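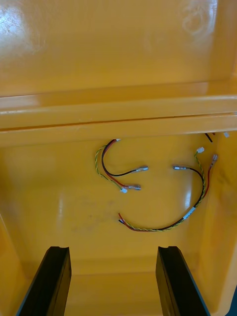
Progress report to the Nisik fund: the Pedstead parts room, up to the end of August

Hello again, and thank you for bearing with us over the summer. The short version is that the sorting is well ahead of where I thought we'd be, the shelving is behind, and the money is fine. The longer version follows (it's me, so it is quite long).

When you agreed the grant, the parts room at Pedstead was a row of tea chests and carrier bags. We repair small appliances and pass them on, and every machine that can't be saved gets stripped for bits. Plugs, switches and screws are easy. The wiring is the nuisance! Harnesses knot themselves round each other the moment you turn your back, and we were throwing good ones away simply to save an hour of picking at them.

So we began with wiring, as promised. We have now been through 212 harnesses, and 81 of them are bagged, labelled and on the shelf ready to be used again. The rest are split between a "needs new ends" box and scrap copper. I had hoped for a better share than that, but a lot of the old stock had been snipped far too short by whoever took it out, and there's not much you can do with a stub.

The yellow plastic containers have been a real success. Loose wires show up beautifully against them, black and red especially, and you can see straight away whether a lead has its silver crimped terminal on the end or has lost it. Our old grey trays hid everything. The yellow does show the dirt, mind you. There are scuffs and a dusty smudge on the floor of one already, and cloudy marks higher up where a cloth has been round and round, so I've added a proper wash to the monthly jobs and we'll see if that shifts them.

One change to the plan. We said we would sort harnesses by the machine they came from, and after a fortnight of trying I gave it up. People come in wanting "a red and black with spades on", and they couldn't care less if it started life in a toaster or a fan heater. We now sort by type of end first and by length second, with the thin twisted pairs kept on their own because they tangle worst of all. It has made finding things so much quicker, and I hope you're happy with it.

Money: the grant was £3,000 and we have spent £2,982 of it, on containers, labels, two hand crimpers and the deposit on the shelving from Zemdale. The balance on the shelving comes out of our own funds, as agreed. Delivery has slipped twice and I'm chasing.

Still to do: the "needs new ends" box, the switch drawers, and a printed list for the Tuhiwai workshop so they can ask for parts before making the trip over. I'll send you a copy of the list once it's typed up, along with the shelving invoice.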